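Section 4: Setting up the table and teaching the first pick

By now you should have the arm bolted down and the power supply tucked somewhere you won't kick it. If the arm still wobbles when you lean on it, go back to Section 3 and redo the clamp bolts. I skipped that on my first build in the Nekthorpe shed and spent a whole August weekend chasing a fault that was one loose nut.

You'll need the arm, the gripper, the camera, your dishes and a few bits of play food. I bought mine secondhand, so don't feel you have to match my colours.

1. Wipe the table down and let it dry.

2. Plug in the camera before you start the Uselgate software. It won't find a camera that shows up late, and you'll be restarting the lot.

3. Jog the arm up to 300 mm above the table and point the gripper straight down. Save this pose as HOME.

4. Lay out the dishes and the food. Leave yourself gaps wide enough for both fingers to come down on either side of a piece — mine need more room than you'd think. 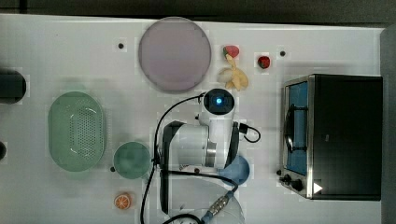
Fig. 4-1. Table layout from overhead, with the plate at the top and the toaster oven on the right.

5. Set the speed to 2 in the Urnen menu. Leave it there until you've got through this whole section, please! The default is 200 and it's far too keen for a new set-up.

6. Jog down over a strawberry, close the gripper slowly, then lift. Save the pose as PICK 1.

7. Move across to the plate, lower, open up, and save that as PLACE 1.

8. Press Run and keep your hand on the stop button the first few times through.

Caution: keep your fingers out from under the gripper whenever the arm is powered, even if it's sitting still. Kids and cats too.

Note: check your cable slack at the far corners of the table. You want enough of a loop that nothing pulls tight, but not so much that it drags through the dishes.

If you get error 114, the arm thinks it's hit something. Clear it from the MacKinnon panel (hold Reset until it beeps), jog back to HOME and try step 6 again a bit higher up.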